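Gremus Raptor Pellet Records
Posted in August by the Gremus data desk

Gremus is a table of prey remains from owl and kestrel pellets collected at two roost sites, Lulau and Cillico. Each row is one pellet. The current release has 1084 rows, of which 859 have prey identified to genus.
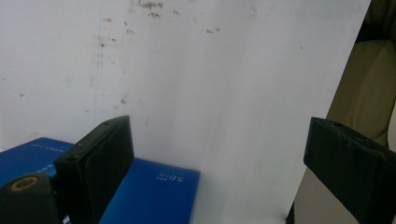 Brown and rust-colored specks on a white surface.

## Fields

- `site`: Lulau or Cillico
- `roost_id`: tree or building code, stable between releases
- `length_mm`, `width_mm`: measured with calipers before soaking
- `prey_taxon`: lowest level reached; blank if only hair or chitin was found
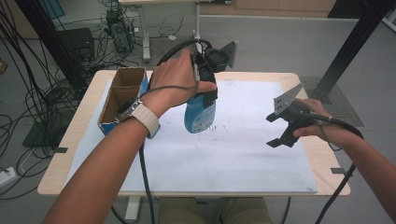 ## Collection

Roosts were visited every 10 days in the breeding season. Pellets broken on the ground were kept only if the pieces could be matched. Kestrel pellets from Cillico are underrepresented, as the ledge there drains into a gutter.

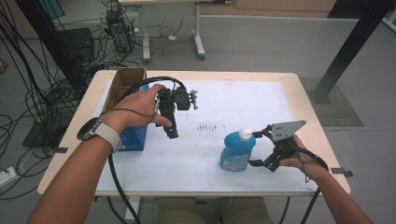
Skulls and lower jaws were used for minimum counts. Loose teeth were not. Shrews were keyed on tooth color and jaw shape, following the Moser sheet included in `docs/`.

## Known problems

Rows from the first Lulau season have no width. 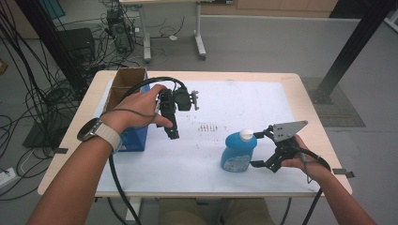 Small bones are easily lost when a pellet is teased apart, and counts of young voles are probably low. Later batches were sorted over a tray with a raised lip. For anyone repeating the work, a large sheet of white paper over a pale wooden table top is a good enough base; dark cloth hides beetle parts. Sorting surface is not recorded per row.

## Changes

v2: roost codes merged, duplicate pellets removed, blank taxa no longer written as "none".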